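About Wisonov

Who We Are

Wisonov supplies spare parts and repair services to commercial bakeries. Our customers range from single-shop bakers with one deck oven to regional plants that run two shifts a day. We carry parts for mixers, dividers, proofers, ovens, slicers and conveyors, with a particular interest in equipment that its original manufacturer no longer supports.

The company is privately held. Our offices, warehouse and workshop are located together on Mill Road in Danko, and all orders are shipped from that address.

Our History

Wisonov was established by Vlastimil Kuruc, who had spent the earlier part of his career as a maintenance fitter in a large bread plant. The plant operated several dough dividers of an age that made replacement parts difficult to obtain. Mr. Kuruc began to make drawings of worn parts before they failed and to have copies machined by local shops. Other bakeries asked for the same parts, and the work became a business.

For its first years the company operated from two rented rooms behind a flour wholesaler. The stock consisted mainly of drive belts, scraper blades and bearings. A workshop was added when customers began to send in complete gearboxes and asked that they be returned in working order. The move to Mill Road took place in June, outside the holiday season, so that deliveries to customers would not be interrupted. The original parts counter was brought along and remains in use at the front of the building.

Mr. Kuruc retired from daily management some time ago and continues to serve as an adviser. Jozefína Hudec was appointed Managing Director after several years as head of the workshop. Under her direction the company has taken on electrical repair and has brought its parts records into a single catalog.

What We Do

Spare Parts. The Wisonov catalog covers mechanical and electrical parts for bakery equipment of many makes. Where an original part is still available, we supply it. Where it is no longer made, we offer an equivalent and state clearly on the quotation that it is an equivalent. Parts that come into contact with dough or finished bread are supplied with a material statement on request.

Workshop Repair. Gearboxes, pumps, motors and control panels may be sent to Danko for inspection. The customer receives a written report and a fixed price before any work begins. If the customer decides against the repair, the unit is returned as received, and only the inspection fee and freight are charged.

Ganeo Service Plans. Ganeo is our scheduled maintenance program for bakeries that do not employ their own fitters. A technician visits at agreed times, checks the equipment against a written list and leaves a copy of the results on site. Visits are usually made in the early afternoon, after the morning bake has been cleared and before the evening doughs are mixed. There are 122 bakeries enrolled in Ganeo at present.

Flundent Blades. Flundent is the company's own line of slicer and scoring blades. The blades are ground in our workshop and sold in packs of 4. They fit most reciprocating slicers in common use, and a fitting chart is included in each pack. Blades for band slicers are made to order.

Electrical and Control Parts

A large share of the calls we receive concern small parts. A mixer with a sound motor and a sound gearbox can stand idle for want of a switch, a relay or a guard sensor, and older control panels often use sizes and mounting styles that are no longer common. For this reason we maintain a separate electrical section, managed by Kvido Halás, where parts are identified, tested and matched to the panel for which they are intended.

Customers who are unsure what they need are asked to send the old part or a clear picture of it, together with the rating plate of the machine. Mr. Halás and his colleagues will then confirm the correct replacement – or explain what changes to the panel would be required if no direct replacement exists. Switches that form part of a safety circuit are supplied new only. We do not sell used or reconditioned safety parts under any circumstances.

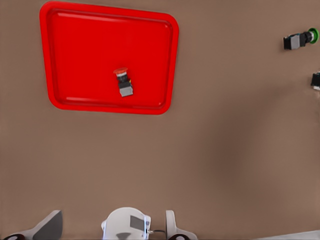 Push-button switch in a red parts tray.

Work on safety circuits must be carried out by a qualified electrician. We are able to provide wiring information for many older machines and will share it with the customer's electrician at no charge. The drawing archive, which was begun by Mr. Kuruc in his years as a fitter, now holds 400 sets of drawings. It includes several machines for which no other complete record is known to us. Bakeries that hold old manuals or wiring diagrams are invited to lend them for copying. Originals are returned by insured mail.

How We Work

Our approach to service is shaped by the working hours of our customers. Most bakeries begin before dawn, and a fault found at three in the morning cannot wait for an office to open at nine. The technical line is therefore answered from 3:00 a.m. on every working day. The person who takes the call has access to the full catalog and can release stock for the first courier collection.

Quotations are issued in writing. They state the price, the expected shipping day and whether the part is held in Danko or must be ordered. If a date changes, the customer is told by telephone as soon as we know of it. We do not require a minimum order, and account customers may return unused stock parts in their original packing within the period printed on the invoice.

The parts counter is open to visitors in the mornings. On Wednesday it remains open until 6:00 p.m. for customers who travel from farther away. Visitors with large items are asked to call ahead so that the loading door can be kept clear.

Our People

Jozefína Hudec, Managing Director, is responsible for the general direction of the company and for relations with manufacturers. She trained as a machinist and still signs off on gearbox repairs for the larger mixers.

Jozefína Jurčo, Head of Customer Service, directs the technical line and the parts counter. She joined Wisonov from a family bakery, where she had charge of production planning. Callers should note that we have two colleagues with the same first name, and letters are best addressed with the surname.

Kvido Halás, Head of Electrical Parts, oversees identification, testing and the drawing archive.

Gianni Santoro, Workshop and Field Service Manager, plans the Ganeo visits and supervises the training of new technicians. His earlier work was in the installation of stone and deck ovens, and he advises customers who intend to move or rebuild an oven.

Vlastimil Kuruc, Founder, is available by appointment on questions relating to older dividers and molders.

Training and Apprenticeships

Wisonov accepts apprentices in mechanical and electrical maintenance. Apprentices spend their first year in the workshop and parts store and go out with a field technician from the second year onward. They are paid from the first day, and the company meets the cost of course fees and tools. Applicants do not need previous experience with bakery equipment. They should be comfortable with early starts and hold a driver's license by the end of the first year.

Short courses are also offered to bakery staff. The subjects are blade changing, daily lubrication and the safe cleaning of mixers and slicers. Courses are held in Danko or on the customer's premises, and each participant receives a written record of attendance.

Waste and Reuse

Worn metal parts are sorted by material and sent for recycling. Gearbox oil is collected by a licensed carrier. Sound housings and frames from scrapped machines are kept where space allows – many have been used to return another machine of the same type to service. Customers who are replacing old equipment are encouraged to contact us before it is scrapped, and we will make an offer for any parts we can use.

Contact

General inquiries, requests for quotations and applications for apprenticeships may be sent through the contact form on this site or by mail to Wisonov, Mill Road, Danko. Parts sent for identification should be packed separately and marked with the name of the bakery, the make of the machine and a daytime telephone number. Please do not send blades by ordinary letter mail.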